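We use cookies to remember your preferences and to see which pages get read. Accept all | Only necessary | Manage

Notebook, December, Saturday (yes, I know)

Came in to finish the overnight repeatability run on the Lolonix cell and found it had been finished for me. The arm was parked at the safe height, the amber light was on, and the log had one line in it that I would like framed: GRASP CONFIRMED, OBJECT WIDTH 0. It had then confirmed the same grasp 33 times, carried nothing to the drop tray with great care, opened over the tray, and gone back for more nothing.

The stop was the cell's own. The supervisor gives up when the tray scale hasn't changed after a set number of cycles. Somebody had set that number far too high during the Prellton demo so that it wouldn't embarrass us in front of visitors, and had then gone home. The somebody has the same handwriting as this entry.

What should happen: fingers close, the motor current rises when the pads meet the part, the encoder says how far apart they stopped, and if that distance is under 2 mm the program calls it a miss. What did happen: the current rose when the pads met each other, and the distance check never ran. I spent the first hour blaming the encoder. It is fine. I swapped it for the spare before checking, so now there are two encoders with finger marks on them and nothing learned.

The real trouble is the new pads. The old Brolteo ones were smooth and thin, and worn to a shine at the tips. The bumpy ones grip far better, but they are thicker, and with the fingers shut the carriage stops well short of its old zero. We re-zeroed after fitting them. The re-zero writes to the gripper's own memory, the cell reads its zero from the config file, and the config file still believed in the old pads. So shut on nothing looked like shut on something, a negative number came out of one sum, and a tidy-minded line in the driver clips negative numbers to nought and skips the comparison for "invalid" widths. Each bit is defensible on its own. I wrote the tidy-minded line too.

Reproduced it by hand at slow speed:

- old zero in the config: false grasp every time, no parts in the cell
- new zero in the config: miss reported, retry, miss, stops and asks for help like a sensible machine
- new zero, real part (the grey Bednárik bushing): grasp reported, width plausible, held through the shake test
- new zero, part put in crooked: one false miss in 10. Not lovely. See below.

The crooked one bothers me more than the headline fault. With the bumps, a thin part can settle down between the rows and the fingers close further than the part's real thickness. So the 2 mm limit, which came from the smooth pads, may now throw away honest grasps of anything skinny. I'd sooner have that than the other way round, but the people who feed this cell their thin washers will not agree, and they know where I sit.

Safety note, and the reason I am writing this up properly instead of muttering. While chasing the fault I reached in to nudge a part with the cell in slow mode, door switch held down on the maintenance key. The program thought it was holding something, so it did what it does when it is holding something, namely lift and go. It went past my sleeve. Slow mode is slow, nothing was touched, and I had the enable grip in my other hand and let go of it, as one is meant to. But I had reasoned "it's only closing, it won't move off until it has a part", and the whole fault I was hunting was that it thought it always had a part. Fourteen years of telling other people not to do precisely this.

So, new rule for this cell until further notice: no hands in with the program running, slow mode or otherwise. Stop it, nudge, come out, start it. If that makes debugging tedious, bring a sandwich.

Fingers together, pads on: 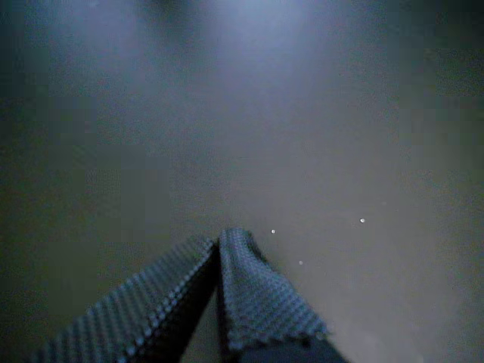
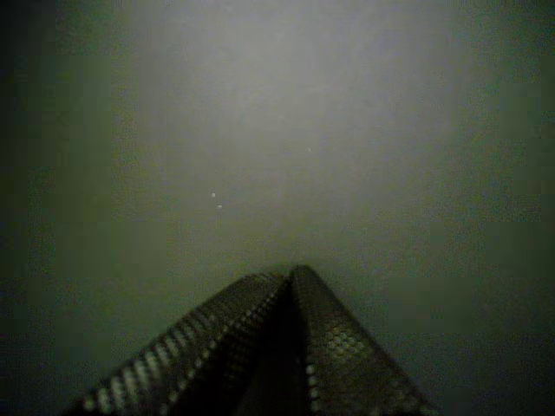
Page last changed: December, Saturday, 16:10

Jobs coming out of this, in the order I'm likely to do them:

1. Driver reads the zero from the gripper at start-up and refuses to run if the config disagrees. Done on the bench copy. Not on the cell yet, as I would like to be awake for that.
2. Take out the clipping. A negative width should be an error with a rude message. Done.
3. Put the empty-tray limit back to something small. Done, and there is now a sticker on the cabinet saying what it was and what it must not be again.
4. Close-on-nothing check at the start of every run, before the first pick. Takes a few seconds and would have caught this last night.
5. Proper trial of the thin parts with the bumpy pads, straight and crooked, at a few different closing forces. Needs the washers, which are still at Prellton in a box marked "misc".
6. Near-miss form for the sleeve business. Filled in. The form has a box for "what were you thinking" worded more politely than that, and it took me longer than the rest put together.

Left the cell powered down with the key in the drawer. The spare encoder is the one with the blue tape on it, unless I put the tape on the other one, in which case check the serial numbers against the sheet inside the cabinet door before ordering anything.

Still don't know why the overnight log is 14 minutes ahead of the wall clock. Possibly the wall clock.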